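In July our town council in Dalen voted to close the bars at midnight, and I think it was a mistake. The petition against it had 1079 names. Council member Helge Fjeld called this "a small group."

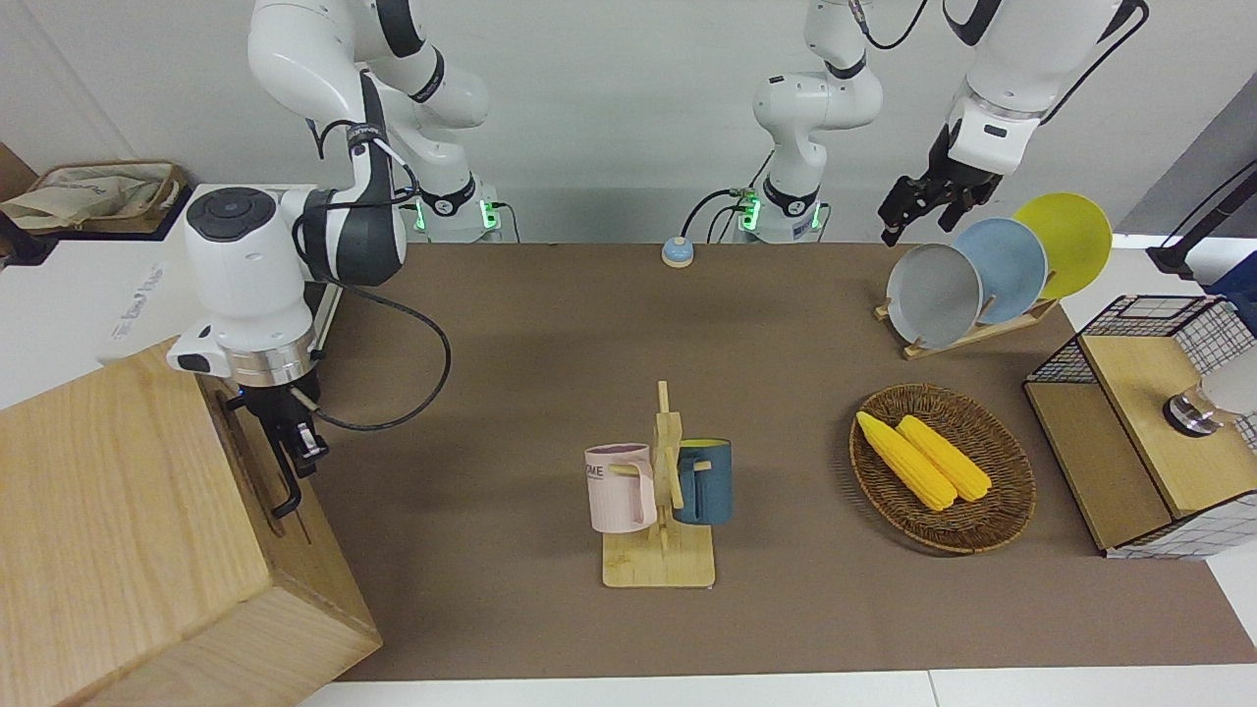 He also said that people will simply go home earlier. I have lived here long enough to doubt it. They will drink in the parking lot by the river, where no bartender can refuse them.

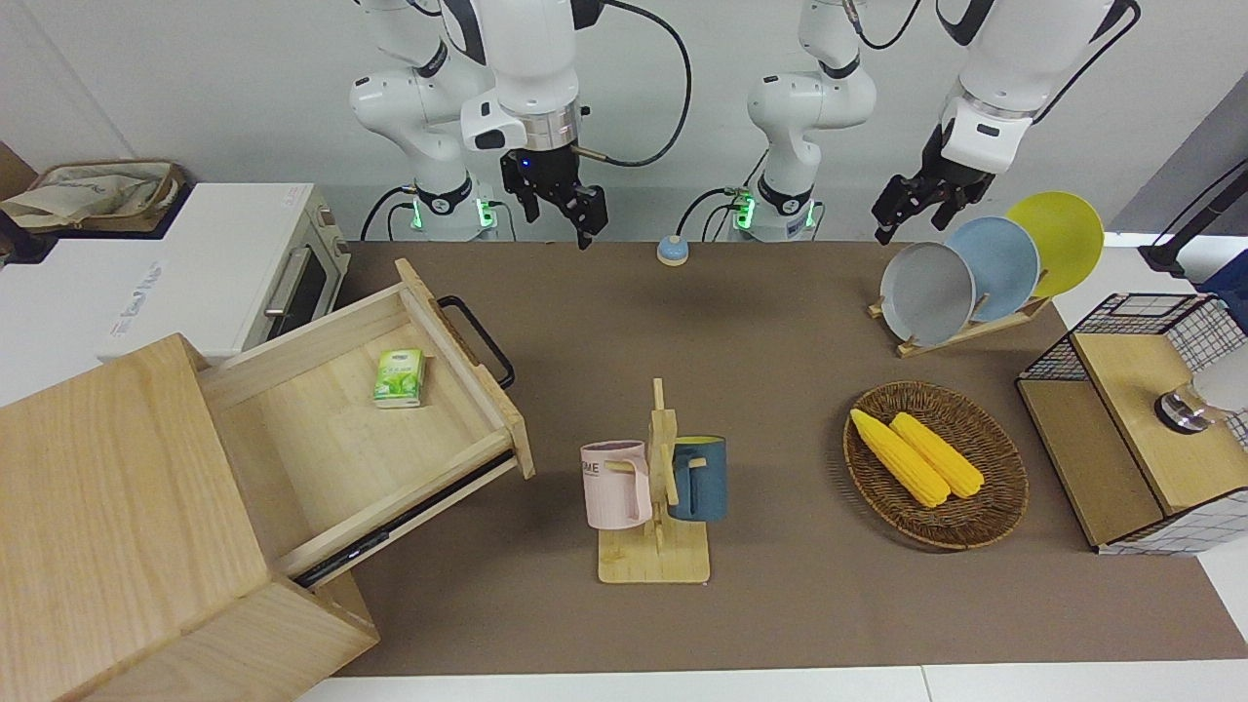
A fine of 200 dollars for the owner does not change this. The council likes rules that look good on paper. But a rule has to fit the life of the people under it, in the same way that a plate rack is made for plates and is of little use for soup pots. I ask the council to vote again before winter.

Maj-Britt Løken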